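3.2 Kitchen storage and the reach of older residents 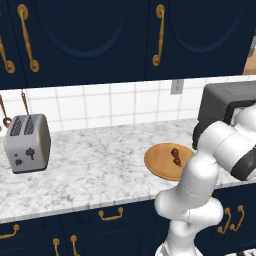
Figure 1. Upper cabinets with arched door panels and vertical brass pull handles (computer rendering).

The second part of the study dealt with what people keep in their kitchens and how high up they keep it. Earlier work on food storage in older households has mostly looked at the refrigerator and at expiration dates. Dry goods get less attention, although they make up most of the food that the residents in our sample had at home on any given day.

We visited households in Pavstead in July. All of them were occupied by one or two people over the age of 70, and all had been in the same home for at least 11 years. We chose long-term residents so that habits would have had time to settle. People who have just moved tend to put things wherever there is space, and the order can change several times in the first year.

In each kitchen, one of us recorded every food item outside the refrigerator and freezer, along with the shelf it stood on. Spices, tea, and cooking oil were included. Pet food and vitamins were left out. The final list held 1,371 items. Shelf height was measured from the floor to the surface of the shelf, and the resident's upward reach was measured with flat shoes on and heels on the ground.

Items used every day were nearly always kept between waist and shoulder height, or left out on the counter. This agrees with the pattern Torvik reported for rented apartments in Nastosar. The upper cabinets were used differently. The lowest shelf usually held mugs, plates, and opened packages of cereal or crackers. The shelves above it held baking supplies, spare jars, and canned goods bought on sale. Several residents could not say what was on the top shelf without opening the door and looking.

Food on the top shelf was also the oldest. When a package had a printed date, we wrote it down, and past-date items were more common there than anywhere else in the kitchen. Flour and baking powder came up often. One woman had kept the same bag of rice flour since her grandson's last long visit, and said she had stopped thinking of it as food.

Residents reached high shelves in different ways. A folding step was the most common aid, followed by a dining chair. Five residents waited for a family member to come by, usually on a Saturday, and kept a list of things to be taken down. We had not planned to ask about these lists, and the question was added after the second day of visits.

Door style and handle type were noted for each kitchen but are not analyzed in this section. A few residents with arthritis in their hands told us that they left certain doors slightly open on purpose. Their comments are reported in Section 3.4, together with the interview material on grip and pain.

The measurements were repeated in roughly a third of the homes by a second visitor, Torbjørn Torvik, working from the same form. Differences in shelf height were small. Differences in the item list were larger and came mostly from shelves where packages stood two or three deep.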